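Section 4 — Closing the practice wound

Nestana bench course, Celdale skills room. Replaces the old section 4, bin that one. Updated 2018-11-08, E. Engelhardt. Read section 3 (needles and thread) first. If you skipped it go back, it's short.

4.1 Before you start

You need:
tissue tray, from the fridge, lid on until wanted
thread, blue, one packet opened and one spare
curved needles
sharps tin, lid OFF, on your right (left if you're left handed)
saline, small bottle, and gauze
a timer
your practice card

Thread packets live in the second drawer. Spares come from Kedville and take 11 days so don't open three and use one. Write what you took on the sheet. Shakuntala does the order from the sheet, nothing else. If it isn't on the sheet it doesn't get ordered.

CAUTION: needles are real. Same needles as on the ward. Any stick, however small — stop, wash, tell whoever is running the bench. Then fill in the form.

NOTE: food and drink stay outside. Yes, water too.

4.2 Setting out the tissue

1. Gloves on. Take the tray out and leave it 13 minutes with the lid still on. Cold tissue is stiff and you will blame your hands for it.

2. Lid off. Pat dry with gauze, don't rub. Rubbing lifts the surface and then every bite tears.

3. Lay the tissue with the thick side away from you. Clips on the corners if it slides.

4. Light on, low setting. Turn up till you can see the grain of the surface, then stop. Too bright and the pale parts wash out white and you lose the edge you're meant to be working to.

5. Find the groove. Most pieces have one, where the pale tissue meets the darker red. That's your landmark for the whole section so take your time over it. Come down over the red side, jaws only slightly apart, and stop short of the surface. Hover. Don't touch yet. Look at the shadow of the tips, it tells you how far off you still are.
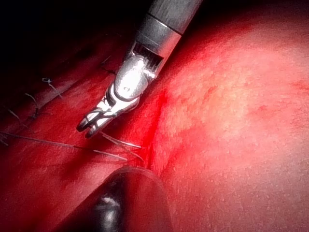 6. Now touch down. Once, lightly, and come off again. Look for a mark. If you've left a dent you pressed too hard. Do it again further along until there's no dent.

7. Pick up a small fold and let go. Same rule. Small fold, no twisting, open the jaws fully before you move away or you'll drag it.

8. Repeat 6 and 7 up and down the groove for one timer. Boring. Do it anyway.

NOTE: if the surface starts looking dull, a few drops of saline. Drops. Efe flooded a tray in January and that was a whole tray of tissue gone, as he'll tell you himself.

CAUTION: never grip tissue with the needle jaws right at the hinge. Tips only. The hinge crushes.

4.3 The straight cut

First lot of learners do this on a piece already cut. Second lot cut their own, see appendix B.

1. Turn the tissue so the cut runs on a slant, upper middle down to lower right. Suits most right handers. Mirror it if that's not you.

2. Check the edges. They should sit level with each other. One higher than the other means the piece is twisted underneath, so unclip and relay it.

3. Dab the cut. Dab, don't wipe. A bit of wet along the line is fine and you don't need to chase every drop.

4. Load the needle two thirds back from the point. Not at the point, not on the flat where the thread joins.

5. Point in straight down, a little way off the edge. Roll the wrist. Let the curve do it. Push and the needle bends, or it comes out somewhere you didn't want.

6. Come up inside the cut. Re-grip. Across, and out the other side, same distance from the edge. Measure by eye, then check with the card.

7. Pull through slowly until a short tail is left. Keep the long strand up and over, out of the way of the cut. It will want to fall across where you're working. Let it lie along the far side.

8. Take the short end in the tips, by its very end, and hold it clear of the skin while the long strand is drawn away over the cut. Keep the strand taut but don't lift the edge with it. 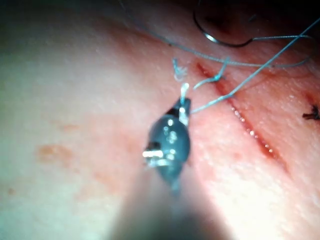
9. First throw. Double wrap, lay it flat, bring the edges together till they just kiss. Stop there. Tighter isn't better. White edges are strangled edges, undo and redo.

10. Second throw, single, opposite direction. Third throw, single, back the first way. If you can't remember which way you went, you went the same way twice. Undo.

11. Slide the knot to one side, always the same side. Knots never sit on the cut.

12. Trim. Leave ends long enough to grab. Cut ends go in the gauze, not on the tray, they're a swine to find later.

13. Next stitch. Same gap as the card.

NOTE on colour. Wound edges that are red and a touch raised are what you should expect to be looking at in this section. Don't try to press them flat before stitching. The stitch does the job of bringing them together and if you've flattened them first you can't judge your depth.

NOTE on thread. Blue thread looks nearly white where strong light lands on it. People lose the short end this way, it's still there. Tilt the light, look agian, before you go fishing about with the tips.

4.4 Passing the needle

The bit everyone rushes. Don't.

1. Needle held in the lower tip, shut firmly. Needle flat across, point out to the side, clear of everything.

2. Bring the upper jaws in from above, open wide. Wider than you think. Narrow jaws knock the needle round.

3. Stop just short. Check what's under both tips. If it's tissue you're about to pinch, go up a bit.

4. Close the upper jaws on the needle. Now both sides have it. Say "got it" out loud even when you're working alone, the habit matters on the day you're not.

5. Only then open the lower tip. Lower off and away, in a straight line.

6. Check the thread hasn't looped round a joint. If it has, back to step 4 and unwind it with both sides still holding.

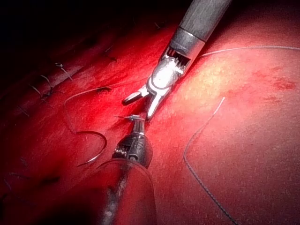 Needle count is where marks get thrown away, and it's the easiest thing on the card. Count out, count back, every pass drill. Zuweira stops people mid-drill and asks where the needles are, and you must answer without looking in the tin. A held one is easy, it's right there at your tips glinting at you. The other is the one that catches people out — the dark curved needle lying on the tissue, just left of the lower instrument, lovely shallow hook, and near enough to be nudged by anyone busy watching the hand-over. Say both. "One held, one down." Then carry on. When the drill's finished the one that's down goes in the tin first, before you admire anything.

7. Do the pass again the other way round, upper to lower.

8. Aim for 30 clean passes over the course, not in one sitting. Tick them off on the card. A dropped needle doesn't cancel the ones before it, it just isn't a tick.

CAUTION: dropped off the tray altogether? Freeze your feet. Magnet is on the hook by the door. No one leaves until it's found.

4.5 When it goes wrong

Thread snaps. You gripped the long strand with the tips. Only ever grip the end, or the part you're going to cut off.

Edge tears. Bite too close to the cut, or tissue too dry. Move further out, saline.

Knot slips. Throws all one way. See 4.3 step 10.

Needle spins in the jaws. Loaded too near the thread end, or jaws not closed. Reload.

Cut gapes in the middle after you've finished. Gaps too wide. One extra stitch in the gap is allowed and should be wrote on the card as extra.

Can't see depth. Light too high or coming straight down. Bring it to one side so things throw a shadow.

4.6 Clearing up

1. Needles in the tin. Count. Lid on, click.

2. Thread ends and gauze in the yellow bag.

3. Tissue back in the tray if it's got room left for another go, otherwise yellow bag. Label the tray with your initials and how many stitches are in it. Unlabelled trays get thrown.

4. Wipe the bench. Usman wipes, blue tub, leave it wet a minute.

5. Clips rinsed and dried. They rust, so dry means dry.

6. Light off at the wall.

7. Card in the rack. Dénes collects cards before each session and signs sections 4.3 and 4.4 separately, so a pass in one stands even if the other isn't done.

Section 5 is the running stitch. Don't start it until 4.4 is signed.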